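2026-01-16

My old editor has died

Yesterday evening I read that Lieven Vermeulen has died. He was the editor of the Prosthorpe weekly paper when I came there with two suitcases and an English that I had learned mostly from books. I was from Borken and I had never written one article in this language.

He gave me a try anyway. My first piece was on a bus line to Hada, and he returned it with more red ink than black. He had kept every fact and changed almost every sentence – then he sat with me for two hours and explained each change.

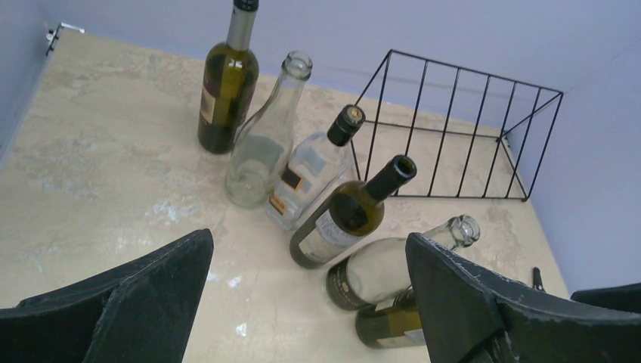 In April of that year the paper printed 2,002 copies a week. I know the number well, as Lieven wrote it on the wall beside the door with a pencil. When it went down he wrote the new one under it. The last number I saw there was 909, and after this one he stopped writing them.

We were five people in the newsroom then. Ada Negri did the courts and the schools, and she taught me how to call a family after a death. Lieven listened to my first such call from the next desk. He said only, "You asked the name twice. Good."

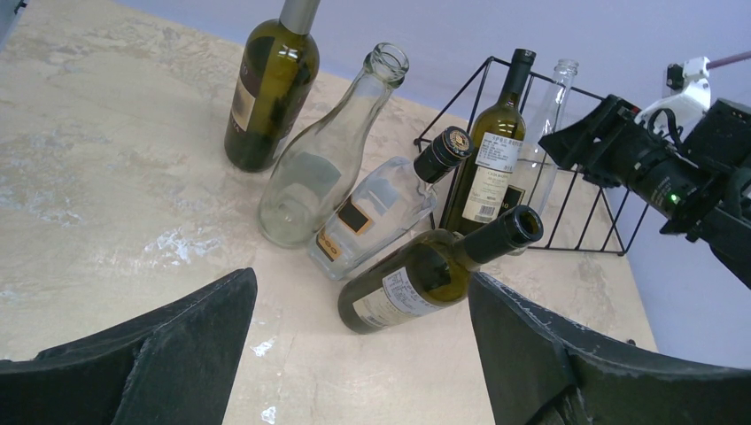
I left for a bigger paper, and I wrote to him less than I should have. His last letter was on my report from Malik. He liked it, but he had found a wrong comma in the second paragraph and he was right.

Ada tells me the funeral will be small. I will take the early train.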